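중고 PC 분해용 로봇 셀, 남은 예산을 그리퍼에 쓸까요 지그에 쓸까요?

나사빠진곰
2023년 12월 5일 작성

안녕하세요, 눈팅만 하다가 처음 글 올려봅니다. 회수한 사무용 데스크톱에서 부품을 빼고 끼우는 작업을 로봇으로 해보는 중인데요, 팔은 이미 있고 내년 초에 주변 장비를 살 돈이 548만 원 잡혔습니다. 넉넉한 것 같다가도 견적을 받아보면 금방 바닥나는 애매한 금액이라 고민이에요 ㅠㅠ

하려는 작업은 크게 두 가지입니다. 하나는 CPU를 거치대에서 집어 소켓에 앉히는 것, 다른 하나는 하드디스크를 파란 플라스틱 캐디째로 다루는 것. 지금은 CPU 거치대를 3D 프린터로 뽑아서 본체 옆에 두고 쓰고 있어요. 출력물이다 보니 뽑을 때마다 치수가 조금씩 달라서, 새로 뽑으면 집는 위치를 다시 가르쳐야 하는 게 제일 귀찮습니다.

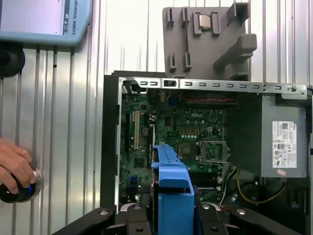
회색 거치대에 꽂힌 CPU와 눕혀 놓은 델 본체. 소켓은 비어 있는 상태

후보는 이렇습니다.

첫째가 Sonik에서 나온 새 그리퍼예요. 손가락을 갈아 끼우기 쉽고 힘 조절이 세밀하다고 하는데, 이걸 사면 예산 대부분이 날아갑니다. 둘째는 Chidiac에 가공 지그를 맞추는 안입니다. CPU 트레이랑 본체 고정용 클램프까지 알루미늄으로요. 납기가 5주라고 하더라고요. 셋째는 Teltasach 비전 소프트웨어인데 이건 연간 구독이라 매년 돈이 나가는 게 걸립니다. (저희는 구독료 결재가 장비 구매보다 훨씬 까다로워요...)

CPU도 CPU지만 하드디스크 쪽이 더 걱정입니다. 손가락 끝 패드를 드라이브 앞쪽 모서리에 대고 움직여야 하는데, 기종마다 캐디 탭 위치도 다르고 모양도 다릅니다. 지금 손가락은 길고 좁은 편이라 좁은 데 들어가는 건 좋은데, 이걸로 계속 가도 되는지 확신이 없어요. 패드는 끝에 홈이 파인 검은색이고요.

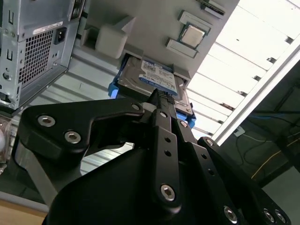

자동화·로봇 > 장비 구매/예산

참고로 목표는 하루 30대입니다. 당장은 아니고 6개월 뒤 얘기예요. 지금은 한 대 올려놓고 사람이 옆에 붙어서 하고 있습니다. 기종은 당분간 델 데스크톱으로 한정할 생각이고, 다른 회사 제품은 나중에 생각하려고요. 비슷한 걸 사보신 분 계시면 순서만이라도 알려주세요. 그리퍼 먼저일까요, 지그 먼저일까요?

새벽세시납땜

저라면 무조건 지그부터요! 작년에 소형 전원장치 조립 쪽으로 비슷한 고민을 했는데, 그때 그리퍼를 먼저 질렀다가 한참을 후회했습니다. 그리퍼가 아무리 좋아도 부품이 매번 다른 자리에 놓여 있으면 결국 티칭을 다시 하게 되거든요. 글 보니까 이미 그 문제를 겪고 계시네요.

다만 처음부터 전부 알루미늄으로 맞추지는 마세요. 도면이 안 굳은 상태에서 가공 넣으면 수정비가 무섭습니다. 저는 이렇게 나눠서 했어요.

본체 고정 클램프: 바로 가공 발주. 작업대에 홈이 있으면 거기에 물리는 구조로 하면 싸게 나옵니다.
CPU 트레이: 바닥판만 가공하고 위쪽 홀더는 계속 출력. 핀 두 개로 위치를 잡아주면 홀더를 새로 뽑아도 다시 가르칠 일이 확 줄어요.
손가락: 그리퍼는 그대로 두고 손가락과 패드만 여러 벌 제작.

여기까지 하고 남은 돈은 예비 패드랑 케이블 정리에 쓰세요. 케이블 얘기는 농담이 아니고요, 본체 안쪽의 전원선이나 SATA 케이블이 손가락에 걸리면 그날 일정은 끝입니다. 작업 전에 선을 옆으로 눕혀두는 클립을 몇 종류 사두면 좋아요. 그리고 견적 받을 때 Chidiac 같은 가공업체에는 트레이랑 클램프를 꼭 따로 적어달라고 하세요. 묶어서 받으면 나중에 하나만 빼기가 참 어렵습니다 ㅎㅎ

duckbill_77

그냥 Sonik 사세요. 남는 예산은 어차피 내년에 깎입니다.

나사빠진곰

답변 감사합니다! 바닥판만 가공한다는 생각은 못 해봤네요. 작업대에는 길게 홈이 나 있어서 클램프는 말씀하신 방식으로 갈 수 있을 것 같아요. 전체가 나온 사진도 하나 추가합니다. 왼쪽에 있는 회색 판이 지금 쓰는 트레이고요, 이걸 다시 설계하려고 합니다. 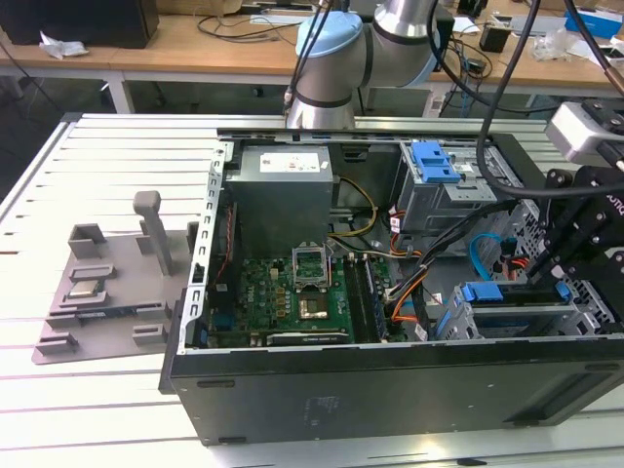

작업대 전체 배치. 본체 왼쪽이 출력한 트레이, 오른쪽이 그리퍼

창고형엔지니어

사진까지 보고 답니다. 윗분 말씀에 대체로 동의하는데 하나만 다르게 생각해요. 손가락을 여러 벌 만들기 전에 하드디스크랑 CPU를 손가락 한 벌로 다 할 건지부터 정하셔야 합니다. 중간에 교체를 하면 교체 시간이 매 대마다 붙고, 하루 30대면 그게 꽤 쌓여요. 한 벌로 간다면 CPU 쪽에 맞춰서 설계하고, 드라이브는 캐디의 파란 탭을 어떻게 누르고 잡을지 따로 시험해보시는 게 낫습니다. 소켓 핀은 한 번 휘면 보드를 날리는 거라서요. 시험용으로 망가져도 되는 보드를 미리 챙겨두시고, 그 값도 예산표에 넣으세요. 이걸 빼먹는 분이 의외로 많아요.

Teltasach 쪽은 저도 견적만 받아봤습니다. 기종을 하나로 한정하신다면 올해는 없어도 될 것 같고, 기종이 늘어날 때 다시 보세요. 그때는 체험 기간을 달라고 먼저 물어보시고요.

그리고 그리퍼가 정 아쉬우면 Daledo에 대여가 되는지 문의해보세요. 저는 10월에 거기서 한 달 빌려 써봤는데, 빌린 금액을 구매할 때 일부 빼줬습니다. 조건은 담당자마다 말이 좀 달랐으니 메일로 받아두시고요. 대여할 때 플랜지랑 통신 케이블이 포함인지 꼭 확인하세요. 저는 케이블이 빠져 있어서 첫 주를 그냥 날렸습니다.

나사빠진곰

보드 값은 정말 생각도 못 했어요. 예산표에 바로 한 줄 넣었습니다. 일단 클램프하고 바닥판은 Chidiac에 따로따로 견적 요청했고, 대여는 Daledo에 메일 보내놨습니다. 답 오면 여기에 금액 빼고 조건만 적어둘게요.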